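4.2 Aufbau der Greifer und Erprobung im Wohnraum

Der zweiarmige Aufbau Skelik entstand in der offenen Werkstatt Trilham mit den dort vorhandenen Mitteln: zwei Filamentdrucker, eine Standbohrmaschine, ein Lötplatz. Auf gefräste Teile wurde verzichtet. Die Armsegmente bestehen aus Servomotoren und Metallwinkeln, die über Flansche verschraubt sind. Die erste Fassung der Handgelenkaufnahme gab unter Last in Querrichtung nach und wurde im Oktober durch eine Platte mit rechteckigen Aussparungen ersetzt, durch die sich auch die Leitungen zum Greifer führen lassen.

Die Finger wurden in vier Geometrien gedruckt und verglichen. Durchgehend massive Finger erhöhten die Masse am Handgelenk so weit, dass der Ellbogenservo bei gestrecktem Arm in die Strombegrenzung lief. Die verwendete Form verjüngt sich zur Spitze hin und besitzt einen Längsschlitz. Sie wiegt mit Befestigungsschrauben 37 g je Finger. Auf die Innenseiten ist Schaumstoff geklebt, der die Anpresskraft auf gekrümmten Flächen verteilt. Der Kleber von Zelham hielt den Scherkräften stand, musste vor dem ersten Gebrauch jedoch über Nacht aushärten. Eine frühere Variante mit Silikonauflage wurde verworfen, weil sie beim Öffnen an glatten Gegenständen haftete und diese seitlich versetzte.

Die Leitungen von der Schulter bis zum Handgelenk liegen in Geflechtschlauch. Bei voller Rotation des Handgelenks bleibt eine Schlaufe erforderlich, die den Bewegungsraum in Körpernähe einschränkt. Eine Führung über Schleifringe wurde geprüft, hätte aber eine Neukonstruktion des Unterarms verlangt.

Die Greifkraft wird allein über den Motorstrom geschätzt. Usuga kalibrierte die Zuordnung mit einer Federwaage und fand oberhalb von 60 % des Nennstroms eine deutliche Abweichung vom linearen Verlauf, die er auf die Durchbiegung der Finger zurückführte. Der Regler ist deshalb auf diesen Wert begrenzt. Für die hier betrachteten Gegenstände genügt der verbleibende Bereich.

Für die Erprobung wurde eine Schlafzimmerumgebung gewählt, in der ein runder Nachttisch neben dem Bett steht. Die Anordnung ist für den Greifer ungünstig: Der erhöhte Rand der Tischplatte verhindert ein flaches Heranführen der Finger, und das Kopfteil begrenzt die Annäherung von der Seite. Ein schnurgebundenes Telefon mit Spiralkabel verblieb während aller Läufe auf der Platte und wurde in der Bahnplanung als Sperrvolumen geführt. Das Kabel selbst ist im Modell nicht enthalten, sodass die Bahnen mit einem zusätzlichen Abstand zur Wand berechnet wurden.

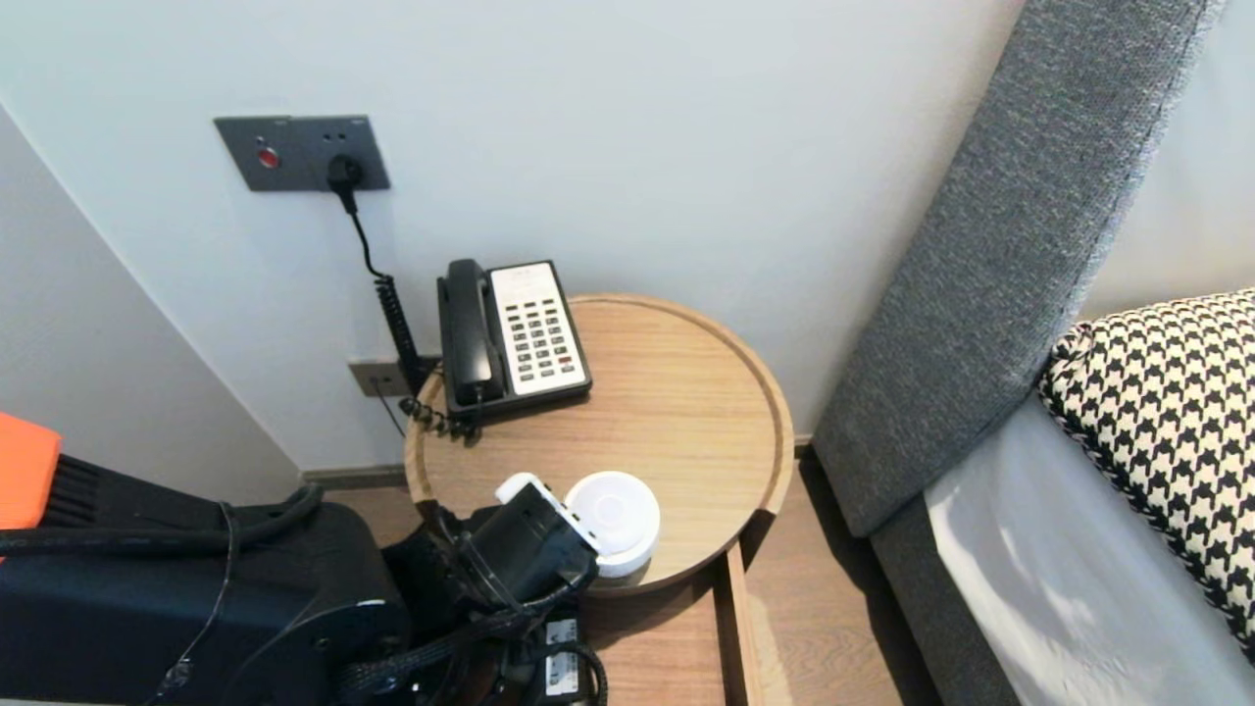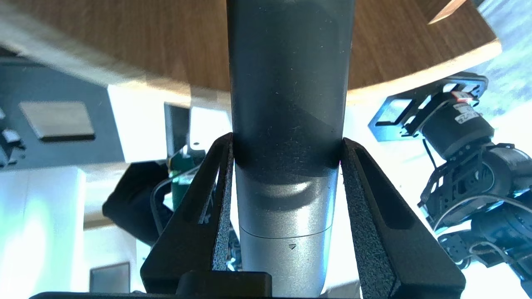
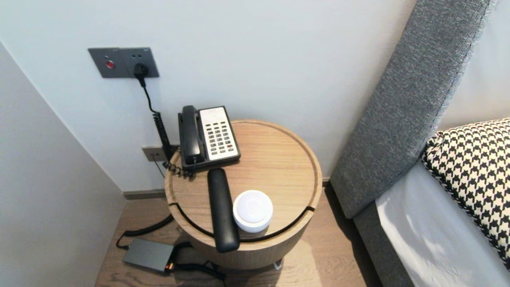

Abbildung 3: Arbeitsbereich und Greifer. Erste und dritte Aufnahme: Nachttisch mit Telefon und weißem, rundem Gegenstand, Blick von oben. Zweite Aufnahme: zylindrischer Gegenstand zwischen den gepolsterten Fingern, gesehen vom Handgelenk.

Insgesamt wurden 319 Greifversuche aufgezeichnet und nach Annäherungsrichtung getrennt ausgewertet. Versuche, bei denen der Bediener vor dem ersten Kontakt abbrach, gehen nicht in die Auswertung ein. Die Annäherung von vorn erwies sich als robuster gegenüber Fehlern der Tiefenschätzung; bei der seitlichen Annäherung stieß meist der äußere Finger an den Tischrand, bevor der innere den Gegenstand erreichte. Eine Korrektur der Zielhöhe um 3 mm nach oben beseitigte einen Teil dieser Kollisionen, verschob den Kontaktpunkt bei flachen Gegenständen aber in den abgerundeten Bereich, wo die Finger häufiger abglitten.

Die Latenz zwischen Bildaufnahme und Stellbefehl wurde nur stichprobenartig gemessen. Sie schwankte mit der Auslastung des Rechners, auf dem auch die Aufzeichnung lief. Nach Auslagerung der Aufzeichnung auf ein zweites Gerät traten die ruckartigen Korrekturbewegungen kurz vor dem Kontakt seltener auf. Das Verfahren zur Zeitstempelung folgt dem in Abschnitt 3.4 beschriebenen Vorgehen nach Alvarado; die Abweichungen zwischen Kopf- und Handgelenkkamera werden in Abschnitt 4.3 behandelt.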